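How to Set Up a Charging Station at Home (and Find Your Cables Again)

Every house has the drawer. Ours held chargers for phones that went to the tip years ago, a lead that fitted nothing we owned, and a plug with a faint smell of toffee. If you are reading this while your phone sits at 4 per cent on the kitchen floor, tethered to the only free socket, you know why a proper charging station is worth an afternoon.

What you need

A multi-port USB charger
One short cable for each thing you charge
A small tray, box or shelf
Sticky labels and a pen that writes on them
A bin bag

Step 1: Empty the drawer

Tip everything out on to a table. Try each cable with a device you still use. If it charges, it stays. If it only charges when bent at a particular angle and held there, it goes, however long you have been together. Anything with bare wire showing, scorch marks or a loose plug goes too.

Old cables shouldn't go in the household rubbish. Most recycling centres have a cage for small electricals, and plenty of shops have a collection box near the door.

Step 2: Work out how much power you want

Look at the small print on the plugs that came with your things. Somewhere in grey lettering on a grey background you will find the output, given in watts or as volts and amps. Multiply the volts by the amps and you have the watts. A phone will manage happily on a modest port. A laptop wants a good deal more and will sulk if it doesn't get it.

Add up what you are likely to charge at the same time. I went for a 100 watt charger from Hauser, which covers a laptop and two phones in our house with a bit left over for the earbuds. Check how the power is shared out, too. On many chargers the big number on the box belongs to one port used alone, and plugging in a second device sends the first down a notch. The leaflet will have a table for this, usually on the side you didn't unfold.

Step 3: Pick the spot

You want a hard, flat surface near a socket, out of the sun and away from the sink. The hall table is good. A windowsill is less good in summer, and the top of the fridge is where phones go to be forgotten. Beds and sofas are out: chargers get warm and need air round them.

Think about where people empty their pockets when they come in. Put the station there. I once built a very handsome one in the spare room and it was visited twice, both times by me.

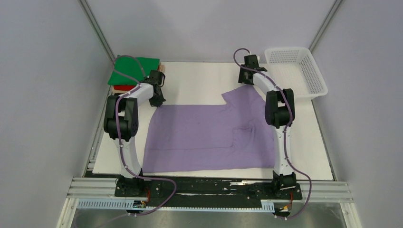
Purple garment on a white tabletop, held by its upper corners.

Step 4: Fit the charger

Set the charger at the back of the tray with its ports facing you. If it slides about, two strips of hook-and-loop tape underneath will hold it. My tray is the Vevia desk organiser, which has a slot at the back for the mains lead. A shoebox with a hole cut in it does the same job if you leave the lid off.

Plug straight into the wall if you can. If you must use an extension lead, use one, fully unwound, and don't plug it into another extension lead. I know the one behind your television. We all have one behind the television.

Step 5: Shorten and label the cables

Short cables are the whole trick. A long one will find its way into a knot overnight with no help from anybody. If all you have is long ones, coil the spare length loosely and fasten it with a twist tie. Don't wind it tightly round the charger, as the wire breaks just where it meets the plug.

Label both ends. "Phone", "tablet" and "camera" will do. I tried a colour code first, and within a week the family had agreed that none of them had been told about it.

Step 6: Add a wireless pad, if you like

A pad is handy for anyone who charges in short bursts. The Natside one I use is plain and stays put. Set the phone in the middle, wait for the charging symbol, and only then walk away. Take bank cards out of the case first. Thick cases and metal rings can stop it working, so if nothing happens, try the phone bare.

If something won't charge

Try another cable, then another port, then another socket, in that order. Look in the phone's charging port with a torch. Pocket fluff packs in hard, and a wooden cocktail stick will lift it out with the phone switched off. If the charger is too hot to hold comfortably, unplug it and stop using it.

I did ours in December, with the Killeveck shelf brackets still in their packet because the tray fitted on the table after all. They are now in the drawer.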